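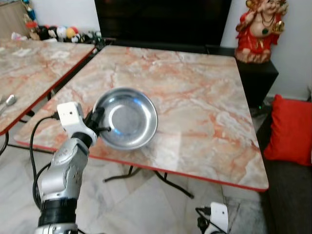 Tableware handling automation is the use of robot arms to pick up, move and set down bowls, plates, spoons and similar items in workplaces that serve or prepare food. It covers tasks such as clearing tables, loading dish racks, stacking clean ware and laying out place settings. Fixed dishwashing machinery has been common in large kitchens for decades, but the handling steps before and after washing have remained mostly manual. The term is also used for the work of preparing, supervising and correcting such robots, which makes up a large share of the labor at sites where they are in use.

Background

Conveyor dishwashers and automatic rack returns depend on items arriving in a known position. Table clearing does not meet this condition. Bowls are left near edges, utensils are left at any angle, and food residue changes the weight and surface of an item. Early systems dealt with the problem by restricting the ware itself, using trays with molded recesses or dishes with metal inserts that could be lifted by magnet. Later systems used cameras mounted near the wrist of the arm, so that the position of an item could be estimated shortly before contact.

Much development takes place in furnished rooms instead of production kitchens. Ordinary tables, seating and household objects give a wider range of backgrounds and lighting than a test cell, and the controlling software has to separate the target item from them.

Technical characteristics

Grasping. Rigid bowls are usually lifted by the rim. One finger passes inside the wall and the other stays outside, and the fingers close across the thickness of the material. The method requires a small contact area and works for several bowl sizes without a change of tool. Its main weakness is rotation: a bowl held at one point on the rim tends to tilt when it is lifted, and any liquid shifts toward the low side. Two-arm systems reduce the tilt by supporting the bowl on the opposite side.

Perception. Polished metal is difficult for many depth sensors. Reflections of lamps and windows may be read as holes or as raised areas, and the rim may be missing from the depth data under some lighting. Glossy tabletops and printed stone patterns add further errors. Common measures include combining several views, relying on color images for the outline of the item, and lowering the fingers until light contact is detected.

Utensils. Spoons and forks are handled less reliably than bowls. They lie close to the surface and leave little clearance for the fingertips. Some systems slide the utensil to the table edge before gripping it. Others leave utensils to human staff.

Cable routing. Arms fitted with external sensors carry one or more cables along their length. A loose loop allows the wrist to turn freely but can catch on furniture or sweep light items from a neighboring table. Inspection of cables and clips is normally part of the start-of-shift check.

Work organization

The introduction of handling robots changes the division of tasks more than it removes them. In manual clearing, one worker scrapes, sorts, stacks and carries, usually in a single pass. In an automated process these steps are separated. The arm performs the transfer, while staff remove food waste beforehand, return misplaced items to reach, and handle ware outside the approved set.

Three roles are commonly distinguished. The attendant works beside the arm and resets it after a stop. The remote operator takes control through a handheld device or a paired set of control arms when the software cannot complete a grasp. The reviewer examines recordings of failed attempts and labels the cause. At smaller sites a single person may hold all three roles during a shift.

Remote operation is also used to record demonstrations, in which a person guides the arms through a task many times and the records are used to train the controlling software. The work is repetitive and demands steady attention. A typical session at the Pornlow training kitchen consists of 200 demonstrations divided between 2 operators, who change places at set intervals. Items are moved to new positions between attempts.

The Clernberg canteen study

The staff canteen at Clernberg introduced a two-arm clearing station supplied by Prallelach in November. The station was assigned to bowls and side plates. Cups, glasses and utensils continued to be cleared by hand.

Ishbel Kerr, who studied the site for its operating company, reported that lifting and carrying by dish room staff fell during the lunch period, while time spent standing at the station rose. Her report, dated Thursday, July 27, 2023, listed 128 stops that required a person to intervene. The largest group involved nested bowls, which the arm lifted together and could not separate. The second largest involved bowls left partly over a table edge.

Staff interviewed for the report described the work as lighter but more often interrupted. Several objected that stops at the station were recorded against the shift on duty, although most were caused by the way diners left their dishes. The recording method was later changed so that stops were assigned to a cause and no longer to a shift.

Skills and pay

Nabila Mahrous has argued that resetting and correcting a robot is skilled work and should be graded separately from general kitchen duties. In her account, experienced attendants learn to predict a failed grasp from the approach of the fingers and move the item before the arm stops. This knowledge is rarely written down and is lost when staff leave. Employers have generally treated such work as part of existing duties, with a short training period and no change in grade.

At Baxter, a catering contractor, attendants receive a supplement for shifts in which they also act as remote operators. The supplement does not apply to reviewing recordings.

Safety

Arms used near people are normally limited in speed and force and stop on unexpected contact. The limits apply to the arm and do not remove hazards from the item being carried. A dropped steel bowl is unlikely to break but may spill its contents on a smooth floor, where the liquid presents a slipping hazard. Ceramic ware is often excluded during the first months of operation. Folding tables require attention to their leg locks, as a table that shifts during a grasp changes the height of every item on it.

See also

Commercial dishwashing
Remote operation
Robot grippers
Work design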